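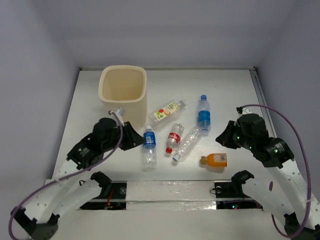 Corinne Hathersall
Parts Counter Manager, Fledness Tool & Garage Supply

Torque wrench check-ups are back at the counter

Spring is when the torque wrenches come out. The winter tires are coming off, the trailers are getting their wheels looked at, and all day long I hear the same question from the other side of the counter - "Is this thing still any good?" I love that question, and I'm happy to tell you that as of 4/15/26 we can answer it in the store again. Our new tester from Aerts is set up on the back bench, and it has already had a good workout from our own shop wrenches (two of which, I'm a little embarrassed to say, were reading high).

The check itself is simple. We run your wrench at three points across its range, write the readings on a card, and hand the card back to you with the wrench. A click-type wrench costs $9 to check and usually takes some 34 minutes, so you have time to go get a sandwich if we aren't busy. If it needs adjusting, that's $46, and we'll want to keep it overnight. Beam wrenches are welcome too, although a lot of those only need the pointer bent back to zero, and I'll gladly do that while you stand there.

We can take 3/8-inch and 1/2-inch drive wrenches. The big 3/4-inch truck wrenches still have to go out to Fesov, as they did last year, and you should plan on a couple of weeks for those. Digital wrenches are a maybe. Bring the manual if you still have it, and please take the batteries out if it's been sitting in a drawer since October!

While I have your ear, a few words about storage, as I've said them so many times at the counter that I may as well put them in writing. Wind a click wrench back down to its lowest setting before you put it away, but don't go below that, and don't leave it cranked up to wheel-nut torque all winter. Keep it in its case. Don't use it to break loose a stuck bolt, however handy it looks with that nice long handle. A breaker bar is a lot cheaper, and we have the Plaleck ones on the wall by the register in most of the lengths people ask for.

If your wrench is past saving, I'll tell you so and I won't charge you for the check. Anyone trading in a worn-out wrench this spring gets $60 off a new 1/2-inch Plaleck set, the one with the extension bar and the thin-wall sockets for alloy wheels. Any brand of old wrench is fine for the trade, rust and all.

You don't need an appointment. Come to the side door if the front lot is full, and ring the bell - I can usually hear it from the bench.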